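Omstead Community Meals
Progress report to the Lalliston Fund
Second report, covering spring to the end of July

Dear friends at Lalliston,

Thank you for your patience with us over the date of this report. We had meant to send it before the schools broke up, but the last fortnight of term is always a scramble at the hall and we wanted to give you the whole of July and not stop short of it. As with the first report, we have followed your headings loosely and then wandered off them a little where there was something we thought you would like to hear.

Meals served

We have served 1196 hot meals since the spring, all of them cooked in the hall kitchen in Omstead and eaten either at the tables or taken home in a box. The Pulness sittings are included in that figure. Lunch is still the busier meal by a long way, and the early tea we began trying at half past four has found its own crowd, mostly parents with small children coming straight from the school gate, and a few older people who tell us they would far sooner eat then than at seven.

The menu has settled down. Soup and bread every time, one dish with meat and one without, and a pudding. We did try to drop the pudding in the warm weather and put out fruit, and we shall not be doing that again! The fruit now goes out as well as the crumble, and a good deal of it gets eaten on the way to the door. Lentil pie has become the firm favourite, to the surprise of the people who voted against it, and the fish pie has quietly been retired until we can get the cost of it down.

Pulness

You asked us in your last letter how the Pulness sittings were coming along, and we are very glad to say that they have properly taken root. The first few were thin. We carried far too much food over the hill and brought a lot of it back again, and there was a low moment in the van when we wondered whether we had misread the place altogether. What changed things was moving the sitting to midday to fit in with the bus, which comes in from the outlying farms at ten to twelve and does not go back until after two. People now come off the bus, eat, have a natter and do their shopping afterwards. We should have looked at the timetable to begin with.

The food still travels in insulated boxes and arrives good and hot, although gravy remains a trial on the bends. 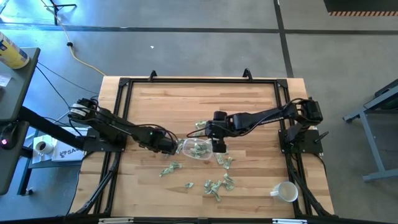 The kitchen at Omstead has had most of the money you gave us for equipment, and it has made a great difference to the people working in it. The new oven went in at the start of the period and takes 15 large trays, where the old one managed four and burned whatever was at the back. Moving on to the dining side, the crockery and drinkware are next on the list, and here we are still making up our minds. Clear plastic cups are what we have always put out for cold drinks, and they are light and cheap and do not smash when they go over, but they scratch in the dishwasher and after a while they look grubby even when they are perfectly clean. We have priced toughened glass tumblers as well. Our older diners lean towards glass and our families lean firmly the other way, so we may well end up with some of each.

Supplies

Maksymiv, the bakery on the corner, have gone on letting us have bread at cost, and in June they began adding a tray of rolls for the Pulness run. The allotment growers have been as generous as ever. We had broad beans by the barrowload, then nothing much for three weeks, then courgettes, and anyone who has grown courgettes will know what we mean when we say that there is courgette in the freezer in every form a cook can think of. Potatoes and onions we buy in sacks, and the price of both has crept up since our first report. Cooking oil has gone up too. We have coped by planning the menus a month ahead and buying dry goods in bulk, and the shelving you paid for in the back store has made that possible.

Training

Eight of our helpers have now passed their food hygiene certificate, two of them having sworn at the outset that they were past sitting examinations. We held the sessions in the evenings with supper thrown in. Next we would like a few more people to learn the ordering and the stock book, as both still rest on too few shoulders.

Money

The accounts are attached separately. We are a little under on equipment, where the drinkware has not yet been bought, and a little over on fuel for the van. We would be grateful for your agreement to move a small sum from one to the other if it comes to that in the autumn.

Looking ahead

The hall closes for a short while in August so that the floor can be done, and Pulness will carry on through the closure with cold lunches made up in their own kitchen. After that we hope to start a Christmas planning group in good time. Last Christmas we sat 101 people down to dinner in two sittings and ran out of sprouts during the first, which upset fewer people than you might suppose.

Do please come and eat with us if any of you are passing. Lunch is from noon and there is generally room at the end of a table.

With our warmest thanks,

All of us at Omstead Community Meals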